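Section 4. Teaching a task with the hand-held grippers

Welcome to the part of the Coleck guide most people have been waiting for! By now both grippers should be charged and paired, and you can start showing the robot what you'd like it to learn.

1. Hold the marker card up in front of the gripper and tilt it slowly from side to side until you hear the tone.

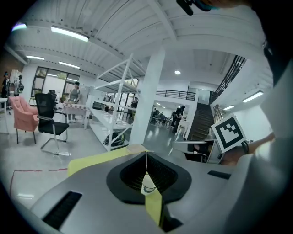
2. Do the same for the second gripper, and please take your time with it - a rushed calibration will follow you through the whole session.

3. Step up to the table with one gripper in each hand and stay inside the line on the floor.

Note: Let the cables hang freely, and glance down at them before you shift your feet.

4. Press both triggers to begin recording, wait 2 seconds, then do the task at an easy, natural pace.

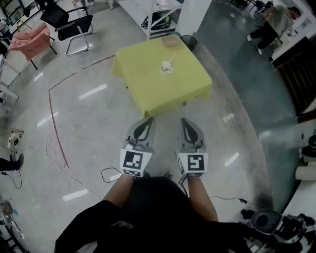
5. Bring both grippers back to where you started and press the triggers again to save the take. If you fumbled something, keep it anyway and mark it "retry" in the session list (Dolores Escobedo, who wrote our first task library, swears by her fumbles).

CAUTION: Keep fingers and loose sleeves clear of the gripper tips while they close.

A simple task usually needs almost 500 good takes, so do plan some breaks and share the work with a colleague if you can.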